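The box from Dernham came up the stairs in December, and I had the new fingers out of the foam before I'd put the kettle on.

Six pairs! Long ones, short ones, a pair with ridges like the sole of a boot. I laid them along the bench in order of how much I liked the look of them, a terrible way to run a trial and the way I have always done it. The Pornamura pads had lasted 80 lifts before they started to slide on anything polished. The Utumeo set got to 129, and I'd been so proud of that number I wrote it on the fridge.

"You want a bowl," my sister said from the doorway. "Nothing's meaner than a steel bowl."

She was right. A bowl has no flat side to offer you. It gives you a rim, it shows you your own kitchen upside down, and the moment one arm pulls a little harder than the other, round it goes. The Kowalczyk controller was supposed to fix that part – each wrist listening to the other, sharing the load like two people with a couch on a landing.

I started it a bit after four. Colour was already going out of the window. The left arm found its side of the rim, the right arm waited (waited! I could have kissed it), and then both of them took the weight and up it came over the sink, with barely a tremble in it.

"Again," said my sister, who had her coat on and was meant to be at the shops.

So we did it again. We did it with a fork in it, and with a cup of rice, and by the time the streetlights were on we had passed 140 and she was sitting on the floor with her boots off, keeping the tally in pencil on the back of the packing slip.

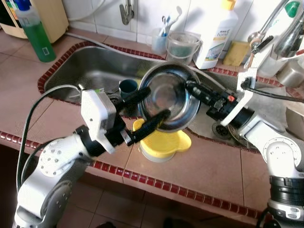
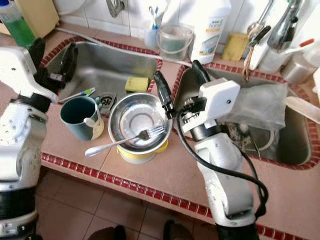 The steel bowl by the sink, first held between both grippers, then resting with the fork across it.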